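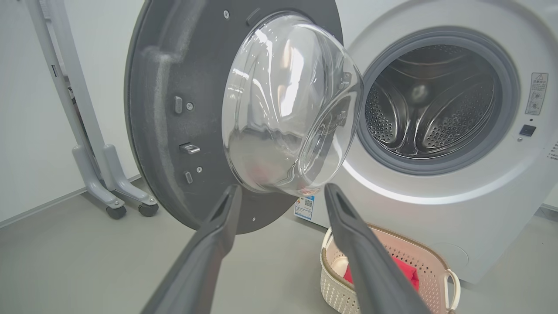 Usstead is opening a second workshop in March, and I'm the one who gets to tell you about it! I'm Tudor Buzatu, I started the company, and I've spent most of the past year measuring other people's laundry rooms. That's our specialty these days – the small hard-working rooms that bigger remodelers tend to tack on at the end of a kitchen job. If you've ever hung your hip on an open washer door while carrying a basket, you know why I care. A front-loader with a big round door that swings out to the left, glass bulge and all, needs its own clear patch of floor, and I want that patch on the drawing before anybody picks a paint color.

The new shop is on the Antunes side of town, in what used to be a tile warehouse. It gives us 627 square feet of bench and assembly space on top of what we already have, plus a front room where you can sit down with me and go through your plans with a cup of coffee. We're keeping the old shop too. Cabinet boxes will get built there, and doors, drawers and finishing move over to Antunes, so the sanding dust and the wet paint will finally live in separate buildings. My finish guys have been asking for this for a long time and they were very polite about it, mostly.

Along with the shop we're launching a service we call Nurnine. It's a fixed-price plan for laundry rooms, mudrooms and back entries, and it starts with a home visit that costs $390. I come out (or Sorin does, more on him in a minute), we measure everything, we look at your drains, your venting and your electrical, and we ask a lot of nosy questions. Who does the wash? Where do the muddy boots go? Does the dog eat in there? After that you get a full drawing set and a written price for the work. If you go ahead with us, the $390 comes off your first invoice. If you don't, the drawings are yours to keep and you can take them to any contractor you like. I mean that, and I won't be calling you every week to see if you've changed your mind.

Once a Nurnine job starts, we hold to the written price unless you change the plan or we open a wall and find something that has to be fixed by code. In that second case I'll show it to you in person and give you the cost in writing before we touch it. We've worked this way on our larger remodels for a while now and it has saved everyone a lot of grumpy phone calls.

Now, Sorin Voicu. Sorin is joining us as lead designer, and he comes over from Jitgate, where he drew kitchens and baths for 9 years. He and I first worked together on a house with the narrowest back hall I've ever seen, and he managed to get a bench, a utility sink and a stacked washer and dryer in there without anyone having to walk sideways. I've been trying to hire him ever since. He'll run the design side of Nurnine and look over every drawing before it goes to the shop. Here's what he had to say when I asked him for a quote: "I like rooms where people do chores. You get honest feedback very fast."

We're also adding two installers this spring, and both will be on our own payroll. If you're a finish carpenter who's good in tight spaces and doesn't mind working around plumbing, come by and see me. Bring pictures of your work – phone pictures are fine.

A few practical things. Nurnine visits can be booked now, with the first ones going out in March. We cover the same area we always have, and homes on the far side of Antunes are included now that we'll have people there every day. Bathrooms and kitchens are still very much on the menu, and if you already have a project going with us, nothing changes. Same crew, same phone number, same me picking up at 7:30 in the morning.

The front room at the Antunes shop will be open for drop-ins from 8:00 a.m. to 3:00 p.m. on working days once we're moved in. You don't need an appointment, but if you want to talk through a particular room, please bring rough measurements and the model numbers of any machines you plan to keep. I'd also love to see a photo of the room as it really looks, piles and all. Please don't clean up for me!

Contact: Tudor Buzatu, Usstead. Reporters and editors are welcome to stop in at either shop, and Sorin and I are both happy to talk.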